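NOTES - ward talk, Friday, 24 min plus questions
Genalyn Villanueva

Start on time even if people are still at the sandwiches. Phone on silent!!

Opening. Who I am, speech therapist, Clindholm rehab unit, 11 years on stroke and older people's wards. Not here to sell anything. Here to talk about drinking. Ask for hands: who has had a drink of water since breakfast? Now who can say the same for the patient in bed 4. Pause. Let them laugh, then move on.

Main thing for today - people who have trouble swallowing end up drinking too little, and most of it is fixable on the ward without a new budget. Say it twice, once now, once at the end.

What we did at Clindholm. January, one ward, 24 beds. Wrote down everything that went in. Jugs, cups, soup, the milk on the cereal, all of it. Average came out at 816 ml a day by mouth. Let that number sit. Don't rush into the next bit like I did at Driltthorpe.

Then the changes, then counted again. 1168 ml. Same ward, mostly different patients, so be straight about that. Small project, no control group, somebody will ask. Say it before they do.

What we changed, in order of how much bother it was -

Drinks offered at set times and written on the board. Not "encourage fluids". Nobody can follow "encourage fluids", I have written it myself hundreds of times and I don't know what I meant by it. We went to offer, wait, offer again. If they say no, come back.

Position. Sit up properly, hips back, feet on something. Chin level. Too many drinks given to someone sliding down the bed. Do the demo with the chair here, ask for someone from the front row. Not the surgeon.

The tray table. Weak side, strong side, where is the cup. If someone has neglect on the left and the drink is on the left it may as well be in the parking lot. We put colored tape on the tables for two weeks and then didn't need it.

Cups. People have strong feelings about cups. Spouts make some patients tip the head back, which we mostly don't want. Cut-out cups good for noses. Regular mugs are fine for a lot more people than we give them too. Ask what they drink from at home. One man would take nothing from our beakers and finished a full mug of tea from his own china in front of me. Thickened tea, too.

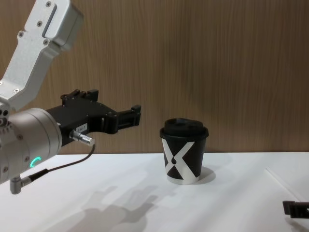 A coffee cup, black, lid on.

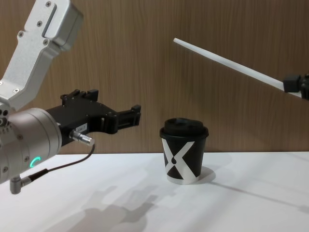
Thickener. Slow down here. This is the part they came for.

- Thickened drinks are a treatment with side effects. People drink less of them. They don't like them. Mouth stays coated.
- Level has to be on the board AND on the tray. Had a patient with two different levels written up in the same room.
- Mix it, leave it, then look at it again. It carries on thickening. Flow test with the syringe if you're not sure, takes no time. Have one in my bag, show it.
- Review it!! Patients go home on a level nobody looked at since the second day. Put a date on it.

If anyone asks about Flulness: yes we trialed the powder, yes it mixed smoother, no I don't have numbers I'd stand behind. Don't get drawn in. Wallner from pharmacy can talk to them afterwards about meds and thickeners, she knows far more than me. Some laxatives thin it right down, flag that, it catches people out.

Mouth care. Could be its own talk. Short version - dry sore mouth, nobody wants to drink. Soft brush, twice a day minimum, after meals is better. Dentures in. Ask where the dentures are. Ask again.

Families. They know what he likes. They also bring in thin juice becuase no one explained. One page sheet by the bed, big print, plain words. Copies on the table by the door.

Story of the lady with the ginger ale. Only if there's time, it runs to three minutes and I always get sidetracked. She hated everything we gave her, her daughter mentioned ginger ale, we thickened it (let the bubbles out first or it climbs out of the cup), she had 60 ml the first go and asked for the rest at supper. Don't do the voice.

What didn't work. The stickers. The fluid champion badge. The first chart, which had so many boxes the night staff filled it in at 6 am from memory. Second chart was half a page and got used. Bring both to hold up.

Things to try Monday - well, next shift. Look at where the cup is. Pick one patient on thickened drinks and find out who last reviewed them. Drink time on the board.

Say the main thing again. Most of it fixable, no new budget.

Questions. Likely ones: free water protocols (we do it for some, after assessment, mouth has to be clean first). Straws (depends, ask me about the actual patient). Tube fed patients (different talk, same mouth care). Who does the totals overnight (night aide, one column).

Thank the ward staff by name, list is on the back of this sheet. Get the syringe back.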